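Funoter: a dataset of kitchen recipe notes

Version 2, last updated 11th April
Maintained by Mỹ Hoàng

Summary

Funoter is a collection of 3,780 short notes that people wrote while cooking from a printed recipe. Most are a line or two: a swapped ingredient, a longer oven time, a complaint about the salt. Each note is stored with the recipe step it refers to, so that the two can be read side by side.

The notes come from 91 home cooks in and near Tratbridge. They were collected on paper, typed up and checked against the originals. All text is in English.

What is in the folder

notes.csv holds one note per row
recipes.csv holds the full text of the 26 recipes
cooks.csv holds age band, years of cooking and household size
labels.txt explains the label names
images/ holds a few pictures

The files are plain UTF-8. Fields that contain a comma are in double quotes. Line breaks inside a note were replaced with a single space.

Columns in notes.csv

note_id: a number, unique within the file
cook_id: matches cooks.csv
recipe_id: matches recipes.csv
step: the step number, or 0 if the note is on the whole recipe
text: the note as written, spelling mistakes included
label: one of swap, amount, time, heat, tool, order, taste, other
second_label: the same list, often blank

How the notes were collected

Cooks were given a booklet with wide margins and asked to write in it whenever they did something differently or wished they had. They could use pencil or pen and could write as little as they liked. Booklets came back by post. Four were returned blank and are not counted.

The recipes were written for this project. They cover soups, flatbreads, chopped salads, two pickles, a fish pie and several traybakes. Quantities are metric throughout. Recipe 14 was reworded in January after several cooks read "a cup" as a teacup, and notes on the older wording have been removed.

Typing was done in Roster, using the export settings saved in labels.txt. Crossed-out words were left out unless the whole note had been crossed out, in which case the note was dropped.
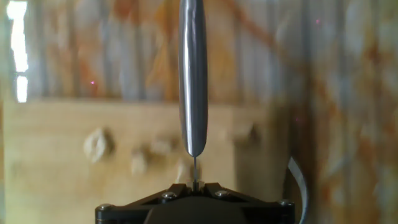
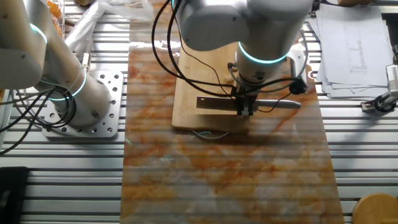

Images folder. First: metal tool with a tapered tip. Second: cutting board, wide view.

Labelling

Two people labelled every note separately. Where they differed, they talked it over and agreed on one label, and the other went into second_label if both seemed fair. The pair that caused most trouble was time and heat. "Needed longer, oven too low" went under heat, with time as the second label. "Needed longer" on its own is time.

The tool label covers notes on knives, pans, boards, graters and so on. It is the smallest group apart from other.

A set of 200 notes was labelled again by Räsänen a few weeks later, without sight of the first labels. Those results are in a separate file, available on request.

Known problems

Cooks who write a lot are over-represented. Anyone comparing labels should weight by cook_id.

Step numbers are sometimes wrong. If a note ran down the margin past two steps, it was given to the step where it started.

Degrees are not always marked C or F. Nothing has been converted.

Cooks 31 and 32 share a house and a booklet. Their notes were split by handwriting, and a few may be under the wrong person.

Recipe 9 has very few notes. It needs fresh sorrel, and most people skipped it.

Privacy

Names, addresses and phone numbers have been taken out of the notes. First names of family members were replaced with NAME. If you find one that was missed, please send the note_id and it will be fixed in the next version.

Changes from version 1

Added the order label
Removed duplicate rows left by a bad import
Corrected household size for six cooks
Moved the pictures out of the main folder and into images/

Use

Free to use for teaching and research. Please name the dataset and the version number. Do not try to work out who the cooks are.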